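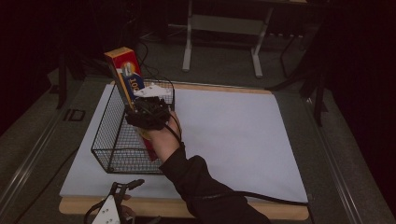 I have a bone to pick with adult music camps, and I say this as someone who has paid for two of them. I play the viola (go ahead, get the jokes out of your system) and I picked it up again in my forties after a gap so long that I'd forgotten how to tune it. Every summer people like me sign up for a week somewhere with pine trees and bad mattresses, and every summer we get put through a schedule built for gifted sixteen-year-olds. The week is stuffed to the top. A tall box standing in a wire mesh basket, poking up over the rim, is pretty much how a camp timetable looks to me by the second morning: it went in, sure, but it was never going to fit. Nine o'clock technique class, ten thirty sectionals, full orchestra until lunch, chamber coaching, a lecture, another rehearsal, and then a faculty concert you'd feel like a heel for skipping.

When exactly are we supposed to practice?

I asked that at my first camp, up at Dreser, and was told very kindly that most people "find the time." Well, I found it. I found it at 6 a.m. in a laundry room, with a mute on, next to a cellist who'd had the same idea. We had a lovely chat and neither of us learned our parts.

My second camp was at Zallico this past June, and it was better in some ways. The food was great! The coaches were patient, and my quartet got through a whole slow movement without anybody having to stop and ask where we were. But the shape of the week was exactly the same, and by the fourth day half the viola section had sore necks and the other half were faking the fast passages with their bows an inch off the string. I was in the second group. I'm not proud of it, though I will say I've gotten very convincing.

What bugs me is that the people who run these things are wonderful musicians who know perfectly well how learning works. They'd never tell a student at home to play for nine hours on a new piece and hope. They'd say go away, do twenty slow minutes, take a walk, come back to it after supper. Then the same teachers draw up a week where there isn't a walk in sight. I think it's because we're paying. An empty afternoon on a brochure looks like you're being shortchanged, and a grid with every square filled in looks like value. I fell for it myself. I compared brochures by how much was in them, like I was picking a cable package.

And the repertoire, oh boy. There's always one piece on the program that has no business being there. You know the one. It's there so the final concert sounds impressive in the newsletter, and the strings spend most of the week on it, and the sweet little suite that we could've played really well gets one run-through on the last morning. I would take the suite every time. I'd like to go home having played something in tune, with other people, all the way to the end. That's a small wish for somebody who drove six hours with a viola on the back seat.

A friend of mine who teaches tells me I'm being a grump, and that the overload is the fun of it. She says you come out of a camp like that tired and scared and happy, and a month later you notice your sight-reading has shot up. She has a point about the sight-reading. Mine did get better. But I also know three people from my Dreser section who went home and put the case under the bed, and I don't think they did it because the week was too easy. Beginners and returners quit quietly. They don't fill in the feedback form, so the feedback forms are always glowing.

There's a little outfit called Jacquet that does it differently, or so I hear from a violinist in my community orchestra (I haven't been, so take this with a pinch of salt). They rehearse in the mornings, and after lunch there's nothing until the evening. Rooms are open, coaches are wandering around if you want one, and if you'd rather nap, you nap. They play one piece. One! She came back able to play it from memory and wouldn't stop humming it during our break, which got old, but I was jealous the whole time.

I've got the form for next summer on my kitchen table and I keep going back and forth. Zallico has the better lake and most of my quartet is going again. Bridetti, which is closer, sent me a brochure with an evening fiddle jam squeezed in after the faculty concert, so that one went straight in the recycling. If Jacquet still has a spot for a viola, I think I'll take it, and I'm bringing a book.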